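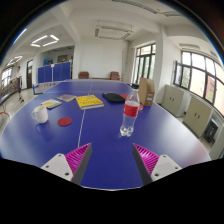 Tulex asked, before the visit had properly begun, whether a table-tennis table could ever be a suitable place to sort household goods, and the question stayed with the delegation for most of the morning. The host's answer was that the Lelville Reuse Hall had inherited the table along with the building, that it was large and flat, and that it stood at a comfortable height for people working on their feet.

The visit to Lelville took place in February at the invitation of the hall's management. Its purpose was to observe how small donated items are received, sorted and returned to use, and to consider which of these practices might be adopted at the Vitham branch when it reopens. The delegation arrived at 9:30 a.m. and was received in the front office, where coffee was served and the safety rules were read aloud.

Receiving area

Donations enter through the side door on Kocsis Street. Staff members weigh each delivery and write the weight in a bound ledger. The ledger showed 3199 pounds of small goods received during the previous year, compared with 2952 pounds the year before. Furniture and large appliances go to a separate building and were not part of this visit.

The receiving area is narrow, and two carts cannot pass each other between the door and the scale. Management is aware of the difficulty and has asked the building's owner for permission to move the scale.

Sorting

The blue table is used for mixed lots, meaning deliveries in which kitchenware, reading matter and personal items come in together. Goods are set out with space between them so that each piece can be picked up without disturbing its neighbors. The lot on the table included a white ceramic mug, two red coasters, a thick yellow book, two thinner books and a flat black pouch, together with a brown paper bag and a plastic water bottle with some water still in it.

Under the hall's rules, any opened drink is emptied at the sink and the bottle goes to recycling. Bags are opened by a staff member and never passed along closed. Pouches, purses and cases are checked for papers and keys, and anything that might identify an owner is held at the front office for 13 weeks.

Books are judged on their bindings and on the cleanliness of their pages. Thick volumes are stored flat, thin booklets upright in trays, as they slide out of ordinary shelving. Mugs are checked for chips along the rim and at the handle. Coasters are kept in sets where possible, and single ones go into a basket near the register.

Members of the delegation took part in sorting for about an hour. The work is quiet and requires more judgment than had been expected, particularly with books.

Sales floor

The sales floor opens at noon. Shelves are arranged by room of the house, and prices are marked on string tags. The lighting over the book section is poor.

Points for Vitham

A large open table should be provided for mixed lots. The existing counters at Vitham are too shallow for this work. The six folding tables now in storage could be joined in pairs as a temporary measure.

A sink should be within a few steps of the sorting table.

The holding period for personal items should be set in writing before reopening. The Lelville form may be copied with permission, which was given during the visit.

The delegation left at 1:15 p.m. and wishes to thank the staff of the Lelville Reuse Hall for their time and for the lunch provided. A return visit to Vitham has been offered for the spring.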